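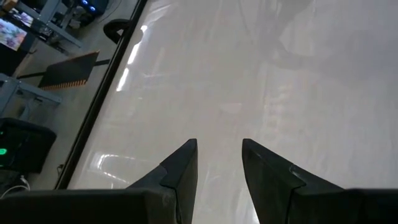 Teodor Nordin wrote in to ask whether he ought to be slower when he guides the arm by hand, as his copies come out jerky and he ends up doing each one over again. Slower, yes, Teodor, but mostly smoother, and I'm so glad you asked, as it gives me an excuse to set down all the little habits I've gathered since I started teaching arms to do small bench jobs (far too many evenings, my family would tell you).

Clear the table first. I mean properly clear it, mugs and pencils and all, and then put back only what the job needs. An arm that learns to pick up a sponge beside your reading glasses may well come to expect the glasses.

Mind a shiny top. A glossy white table wipes clean beautifully, but it throws back every lamp and window in the room, and those bright streaks creep about as the day goes on. Draw the blind if you have one, or lay down a plain matt cloth pulled tight and taped at the corners. I use an old ironing board cover, unpicked and pressed flat.

Start from the same place every time. Bring the fingers over the table, open, with nothing between them, and let them rest there while you count to two before you set off. Do the same at the finish. It makes trimming the recordings ever so much easier afterwards, and it steadies your own nerves as well!

When you're guiding by hand, hold the arm well back from the fingers, so that your knuckles don't get in front of the wrist camera. If you're working from a remote control instead, rest both elbows on something firm. I had a dreadful wobble all through September until I swapped my stool for a chair with arms.

Go straight to the thing you want. We all dither a bit, hovering over the object and nudging left and right, and the arm will learn your dithering quite faithfully. Practise the move 3 or 4 times with the recording off, then do it for real. If you fumble, throw that one away and have another go, unless you're showing it how to recover from a fumble, in which case keep those in a folder of their own with a clear name.

Move the object a little between goes. A hundred showings with the cup on the same spot will teach it that spot and very little about cups. I shift mine by a hand's width and turn it a touch, and try to use the far corners as well as the comfortable middle.

Keep cables off the floor where your feet go, and know where the stop button is before you begin. Have a cup of tea when your shoulders start to creep up. My tired recordings are always the ones I delete next morning.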